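Drawer Tidy: student project data card

Zundex is the Tuesday robotics club's project on putting things away in furniture. Fermín Mansilla and Dorota Żak ran the recording; Eoin Ó Dálaigh checks the labels. There are 222 episodes so far.
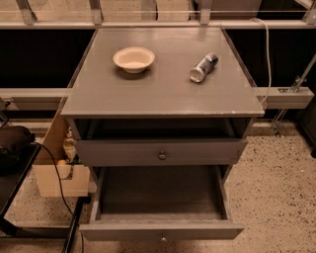
Each episode folder has the head video, joint states and a one-line instruction. Object names in the instructions are kept short. The can lying on its side next to the bowl is just "can", and the two drawers are "upper" and "lower". Please use the same words if you add labels.

Known problems:
- Clocks drift in the longer episodes, up to 30 ms.
- Instructions from January have spelling mistakes.
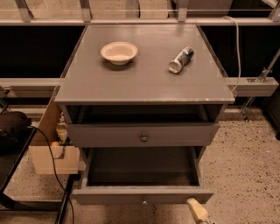 The train/test split is by episode, listed in split.txt. Do not shuffle frames across it. Pádraig Carroll is writing the loader for the spring competition.

Filed under: Student Projects, Manipulation
4 comments · 30 shares
Contact the club | Back to top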